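The drawer tray method, four weeks in

14/01/2025

I don't trust organizing advice, and I trust it even less in January. Every year the same posts come around telling me to buy clear bins for things I should have thrown out. So when a newsletter I half read started pushing something called the Fedeo method, I rolled my eyes and then, being weak, tried it anyway.

The idea is that every small loose thing in your home goes into one shallow tray. You don't sort it. You leave the tray somewhere you walk past, and when you use something from it, you put that thing away in a real spot. Whatever is left at the end of 4 weeks goes. Fedeo sells a tray for this, of course. I used one I already had.

What went in

I emptied the junk drawer, the bowl by the door and the pocket of my winter coat. Pens, keys to nothing, a phone cable for a phone I don't own, bottle caps, a sewing kit from a hotel in Calimlim. The instructions say to limit yourself to 100 items on the first pass. I didn't count and I doubt anyone does. A number like that is there to make a chore sound like a program.

The first week was fine, mostly because I ignored it. The second week I used the tape measure and put it in the kitchen drawer, where it should have been all along. I'll give the method that one.

By week three I had started cheating. I moved things out of the tray because I was sick of looking at them, and a few of them went straight back in the junk drawer. The newsletter has nothing to say about this. It has plenty to say about the Deten label maker, 12 dollars off through the end of the month.

What doesn't fit the method

My real problem is with things you use all the time that still have no home. Earbuds are the worst. The case goes from pocket to desk to couch, and any "real spot" I pick lasts a day or two. According to the rules I've used it, so it should be put away and done with. It keeps ending up back on the pile.

Books are the other one. I have a Chinese book with a bright pink cover, and it takes up most of a tray all by itself. Is it clutter? I don't think so - but I can't say I've opened it much since April either. And then there are the caps. I keep plastic screw caps on the theory that the bottle will turn up. The bottle has never turned up.

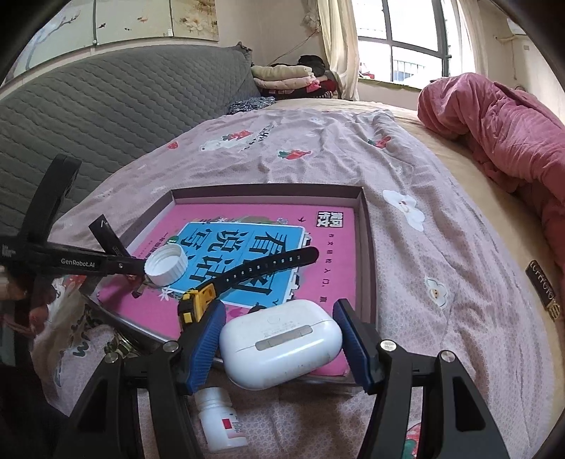 Would I do it again?

Maybe, without the tray. Having a deadline did help me get rid of the cables and the dead keys, and I could have done the same with a grocery bag and a note on the fridge. The Brarik folks sell a very similar system with two trays and a calendar, which tells me all I need to know about where this is heading.

I'm keeping the pink book. The earbuds can live wherever they like. The cap goes out on Thursday with the recycling, unless I find the bottle first.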